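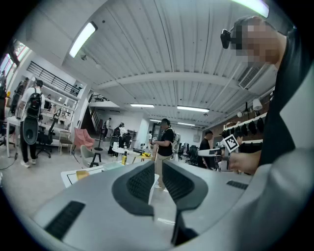 Skuten open day, 24 January 2019

I nearly didn't go. The train to Prundport was late, I'd left my gloves at home and I had a cold coming on. But I'd put my name down back in November and I do love a nose round other people's buildings, so off I went with a packet of tissues and a cheese roll.

Skuten have the big hall at the far end of Munshi Road. From outside it's nothing much and I walked straight past it the first time (there's a sign, but it's behind a van). Inside, though! It's so light. You've got windows along the wall, a white corrugated ceiling with a long beam across it, and a mezzanine with black railings that I wanted to get up to straight away. I have a thing about balconies. There's a staircase as well, going up to another level with the same sort of black railing, and I spent far too long working out where it went when I was meant to be listening to the welcome talk.

Ľudovít Holub was showing us round. He's worked there for 30 years, and he talks fast and walks faster, so we were all trotting after him like ducklings. He told us the hall used to be a rope store and that the heating bill in the first winter made him want to lie down on the floor. I asked about the strip lights, being that sort of person, and he said they're on from morning till evening whatever the weather.

What I liked best was that it was a proper working day. People were getting on with things, a few of them with backpacks on, and you could stand and watch for as long as you liked. I kept getting in the way and saying sorry. One woman on our tour had come over from Sketar specially, two buses and a long walk, and she filled half a notebook before the tea break.

Tea was 3 kinds of biscuit and a very large urn. I had two cups and a long chat with a retired electrician about dome cameras on ceilings, and whether you stop noticing them after a week. He says you do. I'm not so sure, I'd be waving at it every morning.

We got a look at the visitors' book on the way out. I was number 3764, and Ľudovít remembers signing in number 1000 himself, a schoolteacher who'd only come in to ask the way to the harbour.

If you're going, wear flat shoes and eat first. Parking is hopeless. The train's fine if it turns up, and it's an easy walk down from the station, though uphill all the way back.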